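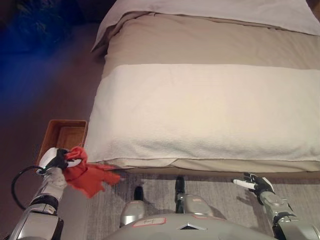
Bedrooms & Bedding

Home - Forums - New posts - Rules - Log in

Thread: Is a runner across the foot of the bed any use at all?

mastetti_274
My sister swears by a cream towelling thing laid over the duvet at the foot end. Looks nice enough on beige, I suppose. But I've now got a duvet, a runner and a tray to shift before I can lie down. What is it for?

Pludo
For selling you another bit of cloth. Hotels do it so people can sit down in their coats. You don't wear a coat in your bedroom.

gowdagirl
Bit harsh. We have a dog. The runner goes in the wash every Friday and the duvet cover lasts far longer. Terry is better than the shiny sort, which slides off if you look at it.

Pludo
So it's a dog blanket. Call it that and I've no quarrel.

Murray Pomare
I'd say the width matters more than the cloth. If one side hangs nearly to the floor you'll tread on it in the night. And keep bright things like red dusters off a white one - I have a pink patch on mine from September that no powder will lift. 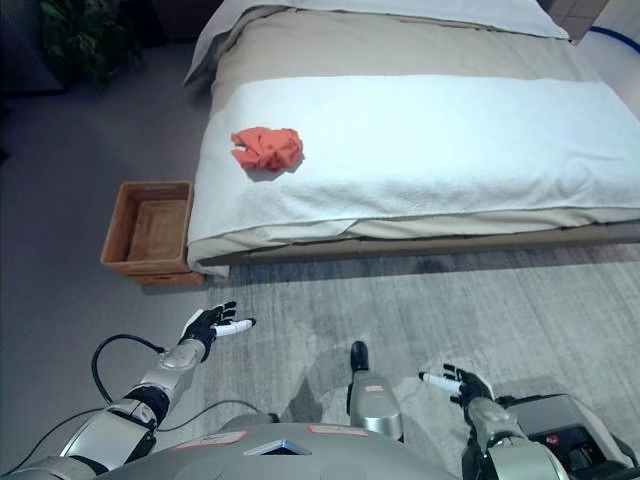

felent381
Do you tuck the runner in or leave it loose?
Loose at the sides, pulled straight at the foot. Tucking it in just drags the duvet down with it, and you wake up with cold shoulders.

mastetti_274
Mine wrinkles either way. And where does it go at night?

gowdagirl
Wooden crate by the corner of the bed. Takes me a moment.

Pludo
Now she needs a crate as well. I rest my case.

Murray Pomare
A chair does the same job - though mine is full of shirts.

Related threads
Do pillow sprays do anything?
White sheets with a dark floor
Upholstered bed frames and dust
Tagged: bedding, runners, making the bed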